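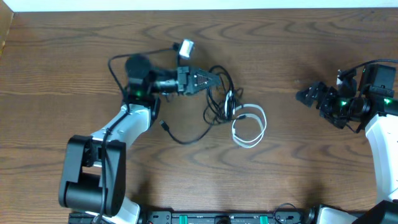
Holding money for a trip that keeps moving

My cousin Nele Hermans and I have been saving for a long trip since May, and like a lot of you we bought some of the foreign cash early, hoping the rate would turn our way. It hasn't, or not so you'd notice! I changed 200 dollars the first time and another 200 a month later, and I've been checking the rate over breakfast ever since, as if staring at it would help.
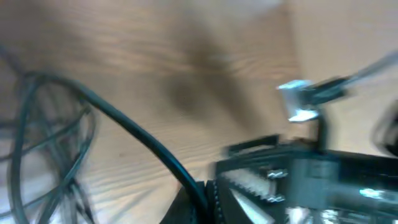
Nele is the calm one. She put 680 into a savings account at Declercq and says she'll change it the week we leave, whatever the number is that morning. I do envy her that -- she sleeps, and I sit up reading message boards where somebody is always sure the big change is coming by the weekend. One thread had over 31 pages of that, and I'm sorry to say I read them all (with tea, and then with more tea).

So for now I've made myself a little rule. No more buying until we have our tickets, and no boards after supper.
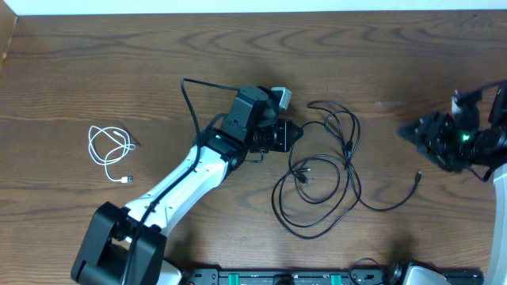
Should you change all your money at once?

I wouldn't, unless you're leaving very soon. Spreading it over a few smaller buys means one bad day can't hurt you too much, though do look at the fee first -- a flat fee on each one adds up quickly.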